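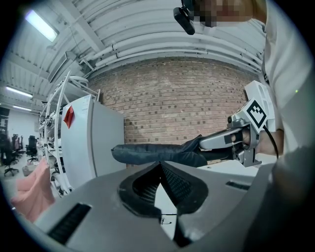

Chapter 2
Coding What People Say

2.1 From talk to data

The first chapter dealt with collecting spoken and written material from people at work on a task. By the end of that stage a researcher usually has a pile of recordings and transcripts and no numbers. This chapter is about the next stage, in which the transcripts are cut into units and each unit is given a code. Chapter 3 takes up the statistics that can be run on the coded units.

Coding is slow. A first-time coder should expect a single hour of talk to take most of a working day, and longer if the speakers interrupt each other. Students often plan a project around the recording sessions and leave two weeks for everything else. It is better to plan the coding first and then decide how many sessions can be handled.

2.2 The Gralta transcripts

Most of the exercises in this book use one set of material, the Gralta transcripts. They come from a study in which 63 adults were asked to plan the layout of a small public garden while talking aloud. Each person worked alone. The sessions were held over one August, and the full set was later cut into units by two coders working separately. We use a selection of 497 units, which are printed in Appendix A with their line numbers. The spelling has been corrected, but pauses and false starts have been kept.

The Gralta task has one drawback that readers should keep in mind. The participants had paper and pencils, and some of them stopped talking while they drew. A silence in the transcript may therefore cover a good deal of thinking, or none. The codes apply only to what was said.

2.3 Choosing a unit

A unit is the smallest stretch of talk that will receive a code. There are several common choices:

The word. Easy to find and easy to count, but a single word rarely shows what the speaker is doing.

The clause. Used in the Gralta study and in most of this book. A clause normally carries one claim, one question or one intention.

The turn. Suitable for conversation between two or more people. Long turns often need more than one code.

The episode. A stretch of talk on one topic. Coders often disagree about where an episode begins and ends.

The unit should be settled before any codes are assigned. If the unit is changed halfway through, the earlier material has to be done again.

Consider this passage from Appendix A: "I could put the bench here, no, the tree would block it, so maybe by the gate." Divided by clause, it gives three units. The first is a proposal, the second is an evaluation, and the third is a new proposal. Treated as an episode, it is one unit and might be coded as "placing the bench." Both codings are correct. They answer different questions.

2.4 Writing the code book

A code book lists every code, gives a definition for each, and shows at least one unit that fits and one that does not. The second kind of entry is the one most often left out. Coders learn the edge of a category from the cases that fall just outside it.

Two code books are compared in this chapter. The Brotasska scheme has a small number of broad codes and was written for interviews. The Arai scheme has many narrow codes arranged under headings, and it was written for talk-aloud tasks like the one used in Gralta. Beginners tend to prefer Arai, which seems to have a place for everything. In practice its narrow codes are harder to apply the same way twice. Section 2.6 gives the results of coding one transcript with both.

2.5 Agreement between coders

At least two people should code part of the material without discussing it. Their codes are then compared unit by unit. Simple percent agreement is the share of units given the same code by both. It is easy to work out, but it runs high when one code is much more common than the others. Section 2.7 introduces a measure that corrects for this.

Disagreements should be written down before they are talked over. The list often shows that one definition in the code book is to blame for most of them.

Terms to know before going on: unit, clause, turn, episode, code book, percent agreement.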